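3.2 Student Task Design

The second half of the Trero course required each student team to define one manipulation task, write its instructions, and record demonstrations by teleoperation. Teams worked in shifts at the Lutska laboratory, and each submitted 38 demonstrations for review. A demonstration was accepted if the stated goal was met without a restart. The course staff returned rejected recordings with written comments, and teams were permitted one revision of their instructions before the final submission.

Most teams chose tasks that involved sorting or packing. The fruit basket task, proposed by the Qin section, asked the operator to transfer toy produce with either arm of a two-arm robot. Its instructions did not require a cleared workspace. In Figure 5, the right gripper holds a small yellow piece while the basket stands among unrelated items, including a tennis racket and a pair of red-handled scissors. The arched handle was treated as an obstacle in the grading criteria, and contact with it was recorded as a minor fault.

Figure 5. The fruit basket task.
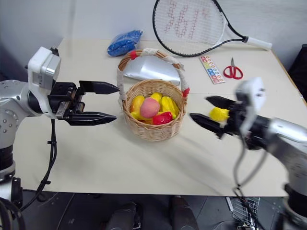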